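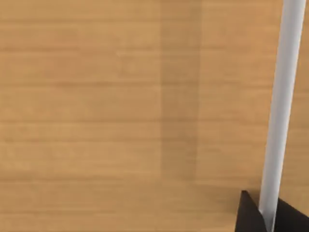
**Lerkel Press opens its short story contest for new romance writers**

February 29, 2020

Lerkel Press is now accepting entries for its second short story contest. The theme this year is "Letters from Mornmont", and every story must take place, at least in part, in a small mountain town. The town can be real or imagined by the writer.

The contest is open to all authors who have not yet published a novel with a traditional house. Self-published writers are welcome too — this is a change from the first contest, when they could not take part, and many readers wrote to us to complain about it.

From all entries the jury will choose 11 stories for a printed anthology, and it will appear in July under the Sowah imprint. Last year 65 stories were sent in, and 22 of them came from outside the country. 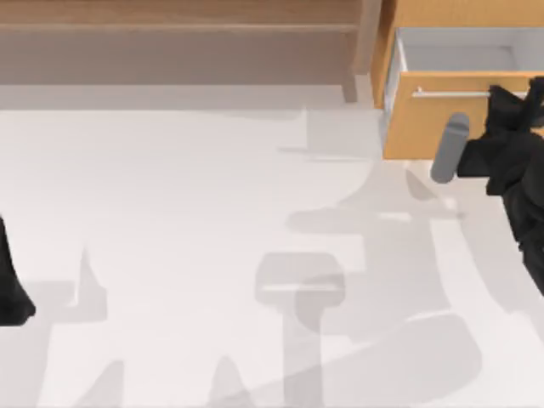
Each writer may send one story only, of no more than 60 pages in double spacing. Historical, contemporary and paranormal romance are all accepted. Fan fiction is not.

The authors in the anthology will be invited to read from their work at the Tirdale book fair. Travel costs are not covered, but a table for signing is free of charge. The full rules and the entry form are on the contest page.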